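Grosto Toy and Game Library — progress report to the Gakis Fund
22 February 2021
Prepared by Yu-ting Lui

What a winter it's been! When we last wrote, the Ultthorpe room had shelves and very little on them. We now have 400 items checked, cleaned and entered in the catalog, and the first families have started borrowing (by appointment, two households at a time). The lending cards came in under budget, so we moved the difference to storage bins.
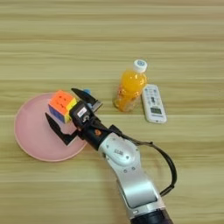
Puzzles are the part of the collection I'm most excited about. We planned for 9 puzzle kits and ended up with 19, thanks to a very generous box from the Au branch — and they go out almost as fast as we can check them in. Each one gets a turn on the table before it's cataloged, and the bright orange, yellow and blue of a Rubik's cube on a pink plate is just the kind of color we want kids to spot from the doorway. Teenagers have been asking for harder ones, too, which we didn't expect so soon.

Still to do: the labels for the lower shelves are late from the printer, and two board games need replacement pieces. We'd like to spend the remaining supplies money on sturdier puzzle boxes, if that's all right with you. The next report will come in April, with the borrowing numbers by age group.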